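26 January 2021

# Zesum: making a small arena game in one semester

So for my project I made a game! It's called Zesum, it's a top-down arena shooter for two players on one keyboard, and I built it in an engine called Wostia because that's what our lab computers had and I already kind of knew my way around it. This report goes through what I did, what I'd change, and a bit too much about spawn points (sorry, but they ate a lot of my time).

## The idea

I wanted rounds that were over fast. My favorite multiplayer games growing up were the ones where you lose, yell a little, and hit rematch before you've even put your drink down. My proposal promised 3 arenas, online play and a full weapon shop. I ended up with 2 arenas, no online play and a shop where you can buy hats. The hats are great though.

Both arenas have names. Mandagi is the open one, with long sight lines and a low wall down the middle. Terness is tight and full of corners, and it's the one people pick again and again even though I spent way more time on Mandagi.

## Building the arenas

I started on paper. Every arena began as a square grid, and I'd draw the walls in pencil, then walk a coin from one spawn to the other and see how many turns it took to get a clear shot. If the answer was one, I moved the wall. Then I blocked it out in the engine with plain gray boxes and played it against myself, left hand versus right hand (left hand is terrible).

Spawns were the hard part. In the first version you came back at a fixed corner, so the other player just stood there and waited for you. Next I made it random, and that was worse – sometimes you'd pop up right in front of a rocket. What I have now scores every spawn point by its distance from your opponent and whether there's a wall between you, then picks from the best few. It isn't perfect in Terness, where the corners mess with the wall check, but the waiting trick is gone.
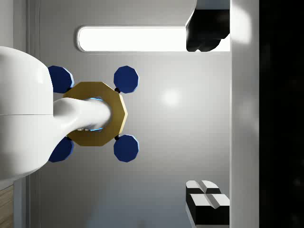 ## Weapons and coins

There are three weapons: a blaster, a rocket and a thing that bounces. Each kill pays out coins and the hats cost coins, and that's the whole economy. The top hat was 2,000 coins at first, and at the rate I was handing them out you'd have been playing until May to get it. I doubled the payout and left the price alone because I liked how the number looked in the shop.

The bouncing thing was a bug to begin with. My projectile code flipped the direction on a wall hit when it should have deleted the shot, and it was so much fun that I gave it its own icon.

## Playtesting

I ran 31 matches with classmates and wrote notes after each one. The comments I got over and over:

- the blaster sounds like a stapler
- you can't tell the players apart when they're close together
- Mandagi is too big for two people
- more hats

I fixed the player colors the same night. The stapler sound stayed in, because by then I was attached to it. I shrank Mandagi by pulling in the outer walls, and the matches there got a lot quicker.

## What's left

Online play is still on my list, and I'd like to redo the menus, which right now only work if you never press Escape. I also want to clean up the spawn code – it's one giant function and I'm scared to touch it. The third arena exists as a pencil drawing in my notebook, and I'm going to start on the gray boxes for it over break.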